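Bench Technician Wanted - Touch Monitors and Display Assembly
Starkel, Rarkby workshop. Posted August 4, 2025
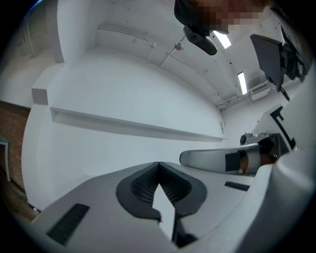
I'm Shufen Zhong, I run the build bench at Starkel, and I need another pair of hands. We put together touch monitors for people who can't just buy one off a shelf. Think ticket machines, check-in desks, the panel on the side of a bakery oven. If you've ever taken a laptop apart because you wanted to see how the screen was glued in, please keep reading!

The job is full time, on site in Rarkby. You'd be working mostly on our Mercado line, which is the open-frame one that customers mount inside their own cabinets. We also make a sealed panel called the Pranau for kitchens and other wet places, and that one takes more patience. I'd start you on Mercado and move you over once you're comfortable with the gasket work (I still redo one of mine now and then, so don't let it scare you off).

On a normal day you'd be bonding touch sensors to panels, fitting controller boards, routing cables so they don't get pinched when the back goes on, and then running the finished unit through our test sequence. We check touch accuracy at 28 points on every screen. It gets a bit hypnotic. I listen to podcasts and you can too, one ear only please.

There's also a repair shelf. Units come back with cracked glass, dead backlights, or a note that just says "acting weird." I love the repair shelf. Some people on my bench can't stand it, and we trade around, so tell me which type you are when you write.

You don't need a degree for this. I do need you to be able to solder small connectors without lifting pads, read a wiring diagram, and write down what you did so the next person can follow it. Two years of bench work somewhere would be great - phones, TVs, medical gear, arcade machines, I'm not picky. If you learned it all at home, send me a few lines on something you fixed and how you tracked down the fault.

Extra points if you've worked with optical bonding, or if you've ever had to talk a customer through a driver problem over the phone. We do get calls, and the bench takes turns picking up.

Now the practical stuff. The shift starts early and wraps up mid-afternoon, and weekends are yours. You'll be on your feet or on a stool most of the day, and you should be able to lift a boxed monitor that weighs up to 50 pounds (the big ones go on a cart, but somebody has to get them onto the cart). Pay is hourly and depends on experience. I'll tell you the range the first time we talk, before you've spent an afternoon driving out here. Health coverage starts on day one. We buy your work shoes and your tools, although if you have a favorite pair of tweezers, bring them along.

We're in the middle of an order for 893 Mercado units right now, with deliveries running through next April, so I'd like to have someone settled in soon. It's a permanent job, though, and it carries on after that order ships.

To apply, write to me care of Starkel in Rarkby with your resume and a short note. Skip the formal cover letter. I'll read everything myself and get back to you either way. If it looks like a fit, we'll have a quick phone call, and then I'll ask you to come in for a paid half day at the bench - you build one unit, I build one next to you, and you can ask me anything you want while we work.

Parking is behind the building. Use the side door, the front one sticks.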